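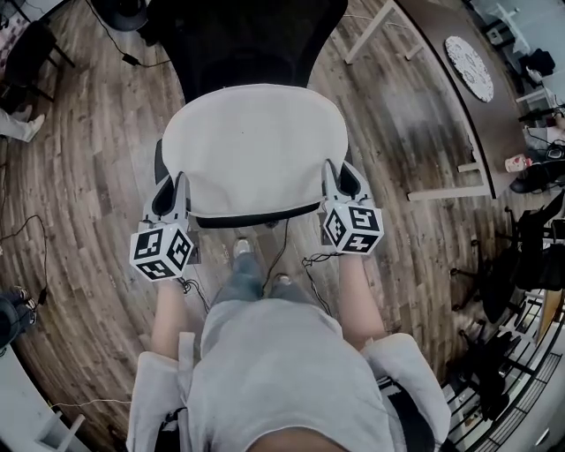
Hand-held grippers: left one loses tracking when it gets near furniture
Forum > Data rigs > Maintenance

hmoser_rigs
We run a pair of hand-held grippers with a marker cube on each, and the task this month is grabbing office chairs by the backrest and moving them. Right hand tracks beautifully. Left hand wanders off to another dimension in 36 of 140 takes. I have recalibrated it twice and spoken to it kindly. Same Witix mounts on both. What do I check next?

tkachenko_m
Cube screws. It's always the cube screws. Grab the cube and wiggle it. If it moves at all, your calibration is a historical document.

uliana_n
Disagree with Maksym, as is tradition. A loose cube gives you a bad offset all the time. Dropping out near furniture sounds like the cube face is getting glare or getting blocked. Are you under ceiling lights? Glossy print?

tkachenko_m
A loose cube gives you a bad offset when you tilt it. Which people do. With chairs.

hmoser_rigs
Wiggled. Solid as a rock. Print is matte on the right and, um, less matte on the left. We reprinted the left one in April after it met a door frame.

uliana_n
I'll just sit here quietly, then.

nhan_vo
Before anyone declares victory, look at the cable. Ours came out of the gripper down by the wrist and hung loose, and every time the operator reached forward it pulled on the plug. Dropouts all over the log, and we blamed the markers for a month. Strap it to the forearm with enough slack to bend the elbow. Also wipe the jaw pads while you're there. Fabric chair covers leave fuzz on them like you wouldn't believe.

tkachenko_m
Tape on the forearm is how you lose arm hair. Get a Merimeck sleeve.

nhan_vo
I said strap. Over a sweatshirt. Your arm hair is safe.

hmoser_rigs
Update, January 2026. Reprinted the left cube on matte stock, strapped both cables, redid the calibration. Lost 2 takes out of the next 140. I changed everything at once so I have no idea which of you was right.

uliana_n
Me.

nhan_vo
Put the old cube back on and leave the straps. Then we'll know.

tkachenko_m
And check the screws after.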